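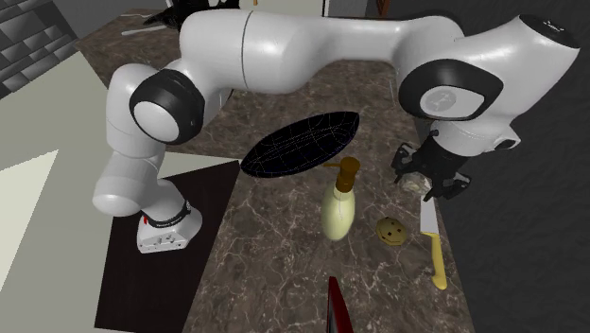

The bench layout in the simulator, with the arm reaching across to the knife end of the counter.

How to get your kitchen crew ready for a bench arm

When the Carrillo Street kitchen began planning for an arm on the prep counter, most of the worry in the lunchroom was about who would still be doing what. We've since helped the Irell site through the same change, and these are the steps we'd follow again, in the order we'd follow them.

Step 1. Write down the job as it's done now
Ask the people who do it, and pay them for the hour. Our tidy-up list for one counter ran to 278 separate moves, and half of them weren't in any manual.

Step 2. Build the counter in the simulator
We use Nulano, but any package you're comfortable with will do. Put in the awkward things as well as the easy ones. Ours has a knife with a yellow handle, a soap dispenser, a dark oval plate and a little round cracker, all sharing the same brown marble. Check that everything is resting where it should before you save — our plate was still hanging above the counter in the layout shown, so open the object's height setting and bring it down.

Step 3. Let the crew drive
Sit each person down for a turn, starting with the gripper open and well clear of the knife. Cooks notice things engineers don't. One of ours asked straight away which way a blade ought to point if somebody had to reach in beside the arm, and that became a rule on the wall.

Step 4. Agree on the new roles in writing
At Irell, two dishwashing shifts became "bench lead" shifts, with a pay rise and five paid training sessions. Settle the pay before the arm arrives, please! It's a much harder conversation afterwards.

Step 5. Run it, then talk
We logged 1,531 simulated runs under the Saline plan and read the failures out loud at the 2 pm changeover. Keep the stop button with the crew, and keep a column in the log for how the shift felt — you'll be glad of it by April.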